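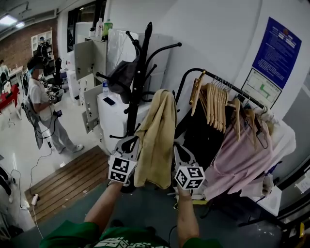
*Hand grippers at the coat stand, club room, Celtthorpe*

**Cloth task: our demos are no good when the towel is on the hook**

Posted by Magdy Bouazza, 26 May 2018

Our student club is recording demos for the Nirden challenge. You hold a gripper in each hand with a marker cube near the base of each, and the tracking works from the cubes. We have 300 demos so far. Folding on a table is fine. With the towel on the coat stand we lose the left cube in 18 of the last batch, mostly when the wrist turns to get the cloth off the hook. Is it the lighting, or how we hold them?

**Ekrem Çetinkaya**

Probably your wrist. When you reach up and twist, the printed faces turn away from the camera or your forearm covers them. Go in with the jaws pointing up, close on the cloth, lift straight until it clears the hook, and only then turn. Do it slowly. We had the same trouble at Flullcombe and threw out over 1697 frames before we changed the grip.

Check the prints too. If the paper is shiny, a ceiling light can wash out one face. Matt paper fixed it for us.

**Ķēniņš**

lower the hook

**Magdy Bouazza**

Thanks both. The hooks on ours don't move, but I can try one of the lower ones. Will reprint the cubes on matt paper and record another batch with the straight lift.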